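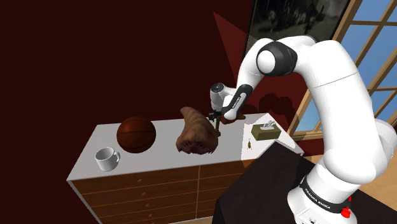

Is it worth walking to work when there's a perfectly good bus?

I think it is, if you can get there in under an hour and you have somewhere to change your shoes.

I've been doing it since the second week of January and I keep getting asked about it, so I'm finally writing it all down in one place. The short version is that the 13 bus got rerouted, the new stop is up the hill by the car wash, and one morning I stood there for so long that I got mad and just started walking. I got to the office before the bus did! It passed me right outside the front door, completely packed, and I felt so smug that I walked home too.

I live on the far side of Linham, past the cemetery, and work is downtown across from the old post office. It's a nice distance. Long enough that you get properly warm, short enough that if it starts raining halfway you can grit your teeth and keep going.

My first week was rough, mostly on account of my shoes. I had a pair of flat canvas things that I love and wear everywhere, and by Thursday I had a blister on my heel the size of a quarter. My sister lent me her old Grerkico hikers, which are ugly (sorry, Jen) and a half size too big, and with thick socks they are the most comfortable things I've ever put on my feet. I now own the same pair in gray. They live by the front door, and a pair of normal shoes lives under my desk.

The bag took longer to sort out. I started with my regular tote and my shoulder was killing me, so I dug out a backpack from college. It still had a highlighter and a parking ticket in it. What I carry now:

Lunch, in a jar that doesn't leak (I went through a couple that did)
A clean top, rolled up
Wallet, keys, phone
Dry socks in a sandwich bag

The laptop stays at work. That was the biggest change of all, to be fair, and it has done more for my evenings than the walking has. If something needs doing at eight at night, well, it's going to need doing in the morning too.
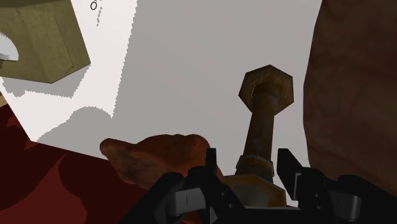

Now, the route. There are two ways to go. You can follow the main road, which is quicker and loud and smells like brakes, or you can cut behind the middle school and come out along the creek. The creek path adds 10 minutes and I take it almost every time. In the mornings it's dog people. You see the same ones over and over, and after a while you start nodding, and then one day somebody says "colder than yesterday!" and from then on you're friends. I know the names of the dogs and none of the owners. There's a basset hound called Walter who will not move for anyone, and you just have to step over him.

Where the creek path meets Fifth there's a bakery called Oven. Yes, just Oven. I had a rule that I would only stop there on Fridays. The rule has been relaxed. They do a cardamom bun that comes out right when I'm going by, and I'm not made of stone. I have definitely not lost any weight on this project, if that's what you came here to find out.

Going home I sometimes swing by Santoso for groceries, and walking has changed how I shop as well. I used to do one giant trip in the car and throw out a bag of slimy spinach every week. These days I buy what I can stand to carry uphill, which is usually dinner and maybe some fruit. I made the mistake of buying potatoes and a melon on the same trip. Once.

People always ask about the dark. It was still pitch black at both ends when I started, and I didn't love the creek path then, so I stuck to the main road and wore a bright orange vest that makes me look like I should be directing traffic. It's February 2023 as I write this and it's light by the time I leave now, and the first little crocuses are up along the church wall. I'd never have seen those from the bus. I was always looking at my phone.

And ice! Chun-yin Tse, who sits across from me and bikes in all winter like a maniac, told me to get the rubber things with metal studs that you pull over your boots. I ignored this advice until I sat down very hard in front of a whole line of cars at the light. I have the rubber things now. They sound like tap shoes on bare pavement, so take them off before you go into the bakery.

I do still take the bus. If it's pouring, or I slept badly, or I have to be somewhere straight after work, I get on and don't feel bad about it. I tried being strict the first couple of weeks and it made me grumpy, and I was starting to dread the alarm.

Next thing I want to try is getting off the phone altogether for the walk home. At the moment I listen to podcasts both ways and half the time I couldn't tell you what they were about. If you've got a route you like around here, leave it in the comments, especially anything that gets me past the railroad crossing without waiting for that endless freight train.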